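Moving the sewing room downstairs (and what 17 years of fabric looks like)

So I finally did it. I have been threatening to move my sewing stuff out of the upstairs bedroom since at least last summer, and in July I ran out of excuses. My knee doesn't love the stairs anymore, the upstairs room turns into an oven by ten in the morning, and my sister wanted somewhere to sleep that didn't have pins in the carpet. Fair enough!

If you've been reading here for a while you'll know the upstairs room. It was supposed to be a guest room when we bought the house in Prurkbridge. It had a bed in it for a bit. Then the bed had fabric on it, then under it, and then the bed went to my nephew and the fabric stayed. I started quilting the year we moved in, which makes it 17 years of collecting, and I am a person who buys the extra half yard just in case.

I thought the move would take a weekend. It took most of the month.

The first problem was the stash itself. I couldn't carry it down as it was, all stuffed in bins by whatever year I'd bought it, because I knew perfectly well I'd never sort it once it landed. So I sat on the floor with a fan pointed at my face and went through every bin. I had three piles going: keep, guild sale, and what was I thinking. The third pile had a lot of novelty prints in it. I own (owned) four yards of flannel with tiny trombones on it. I don't play the trombone and I don't know anybody who does.

I also found things I had completely written off. The missing sleeve from the blue linen shirt was folded up inside a pillowcase. There was a half-finished log cabin in browns and golds that I must have abandoned when the brown ran out, and guess what was in the very next bin. More of the brown! I've put that one on top of the to-do heap and I'm determined to get it to the size of a lap quilt at least, even if the corners don't match (they don't).

My friend Evdokia Triantafyllou came over for two of the afternoons and she was ruthless, which was what I needed. Her rule is that if you can't say what it's for by the time she's counted to five, it goes. I got very good at making up projects quickly. "Placemats" will get you out of almost anything. She caught on after the sixth set of placemats.

What went to the guild sale ended up making $375, which about made me fall over. It all goes to the batting fund, so at least the trombones are doing some good in the world.

Now, the machines. I have two. The Kahraman is my workhorse, all metal and weighs as much as a calf, and it was my aunt's before it was mine. It only does straight and zigzag and I have never once wished it did more. The other is a newer Bredex I bought for the walking foot and the needle-down button, and I'll admit the needle-down button has spoiled me. Carrying the Kahraman down the stairs was the part I'd been dreading. My husband wanted to take it in one go. I wanted it out of the cabinet first and wrapped in a comforter. We did it my way, one step at a time with me going backward and saying "careful" every two seconds, and we're both still speaking to each other.

It needed a good cleaning after that, so I took off the needle plate and went in with the little brush. The lint under there! You could have felted a hat. I oiled it, ran it on scrap for a few minutes, and it went right back to that low steady hum. If yours has started to sound clunky, try that before you pay anybody to look at it. Change the needle too. I'm terrible about needles, I'll use the same one until it's practically a nail.

The new spot is the back room off the kitchen. It's smaller than upstairs but the light is so much better, and it stays cool until midafternoon. I can hear the kettle. I can also hear everybody asking where things are, so that's the trade.

For cutting, I've gone up to a counter-height table and I'm kicking myself for not doing it years ago. I used to cut on the floor, then on the dining table, and my back complained about both. If you're thinking about getting one, stand up straight, bend your elbows, and measure from the floor to a few inches under your elbow. That's your height. Mine is higher than the one in the magazine and it's been great for me.

The wall is going to be my design wall. I have never had a proper one! Upstairs I laid everything out on the carpet and then the cat came and rearranged it.

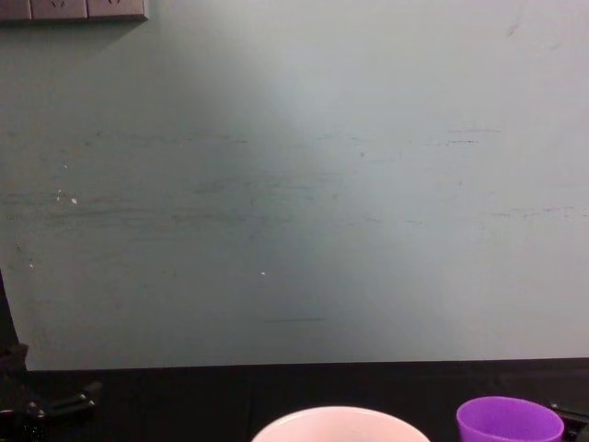

The future design wall, scuffs and all.

My plan is a big piece of white flannel stretched over insulation board, so the blocks stick up there by themselves and I can still pin if I want to. Proltton, the hardware store by the bus depot, will cut the board down for you if you ask at the back counter. I went back and forth on painting first. I've decided I'm not going to. The flannel covers it, I hate painting, and I'd rather be sewing. I might give it a wipe with a sponge and call it good.

As for the fabric, what's left is folded around comic book boards and standing up on shelves by color, with the solids on their own. The scraps are in shoeboxes, and anything smaller than my palm went into a bag for stuffing pet beds. I used to keep those little bits too. I know, I know.

I still haven't figured out thread. It's in a cookie tin, two jars and the pocket of my apron. If you have a thread rack you love, tell me in the comments, but please bear in mind that I'm not allowed to drill any more holes in this house until the towel rail is fixed.

Next up is the brown and gold log cabin. I've got 18 blocks done and I want to see them up on that flannel before I decide whether to keep going in rows or turn them into the zigzag setting. Evdokia votes zigzag. I'll post it once the board is up.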